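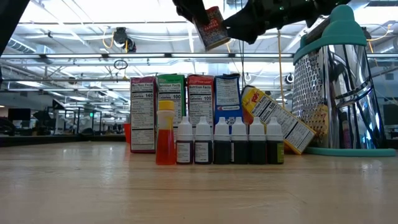 Breakfast and Snack Shelf at Rulten School
Progress report to the Enditz Fund
27 August 2026

Summer is nearly over and we have a lot to tell you! When you approved the grant, the Snack Shelf was a plan on paper and a storage closet full of old gym mats. It is now a working pantry that students at Rulten School walk into every morning before the first bell, and it stayed open right through the summer session, which we had hoped for but did not promise in our application.

The short version is that 249 students used the shelf at least once during the reporting period. We planned the ordering for fewer than that, so the first weeks were a scramble (more on that under Supplies), but it is a happy sort of problem and we have mostly caught up.

What we set out to do

The grant covers food, shelving, a small refrigerator and paid hours for a shelf coordinator. In return we said we would open the shelf on every school day, keep it free with no sign-up sheet, and run a set of family sessions on shopping and reading food labels. All of that is under way. The only item behind schedule is the refrigerator, which arrived with a damaged door and had to go back. The replacement is plugged in now and holding its temperature well, so yogurt and milk will be on offer from the start of the fall term.

How the mornings go

We open 40 minutes before class. Students come in by the Han Street door, take what they want, and either eat in the side room or carry it with them. We tried handing out packed bags at first and dropped the idea quickly. Too much came back untouched, and the younger kids in particular like to choose for themselves. Once we put everything out on open shelves at their height, the waste dropped and the line moved much faster.

Cereal is still the runaway favorite. The single-serving boxes go first, then the granola bars, then fruit. Bananas do better than apples, and cut apples do better than whole ones - we would never have guessed how much better! Teachers on the lower hallway tell us that the mid-morning requests for the nurse's office have eased off. We have not measured this and would not want to make too much of it, but it was lovely to hear.

Family sessions

We have held 6 family sessions so far, in the evening, with child care in the next room. The label session has been the best attended by a mile. Parents bring packages from home and we compare serving sizes, sugar and sodium side by side. Serving size is the part that gets people talking. One parent said she had been reading the calorie line for years without looking at the line above it, and half the room nodded.

The budget session was quieter. We think it was pitched too high, with too many printed sheets, and we are rewriting it around one week of real grocery receipts. The cooking session ran long and nobody minded. Bean soup, flatbread and a cabbage salad, all from shelf ingredients, and every bowl went home empty.

We also had requests for a session in the daytime for parents on night shifts. That will be added in October.

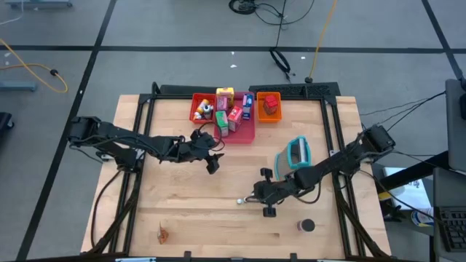
Supplies

Most of our dry goods come from Sonelov, the wholesaler we named in the application. Prices have held and the driver now brings everything to the inside door, a real kindness when it rains. Our mistake was ordering monthly. With more students than planned, the shelf looked bare by the last week of the month, and we filled gaps at the supermarket at full price. We have switched to deliveries every two weeks and that has cured it.

Crunchy and savory snacks were not on our first order at all. Students asked for them on the suggestion slips, again and again, so we now put out a small amount in the afternoon and keep the mornings for breakfast food. It seems a fair trade, and the suggestion box has become much friendlier since.

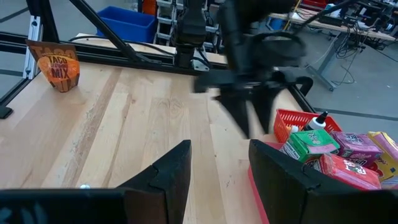 Taco mix in its orange and brown bag.

Money

Spending is on track overall. Food is over budget for the reasons above and shelving is under, thanks to a set of secondhand units in very good shape. We would like your agreement to move the unspent shelving money into the food line. The coordinator's hours are unchanged at 18 a week. The full ledger is in the attached spreadsheet, with the supermarket receipts listed separately so you can see exactly what the late orders cost us.

What comes next

Between now and the next report we plan to:

- open the refrigerator section and add milk, yogurt and cheese
- run 4 more family sessions, including the daytime one
- print the shelf guide in the other languages spoken at home by our families
- talk with the middle school on Han Street, which has asked how we got started

We would love for someone from the Fund to visit. Come early, before the bell, and have some breakfast with us. Please let us know about the shelving money when you can, as the next large order goes in soon.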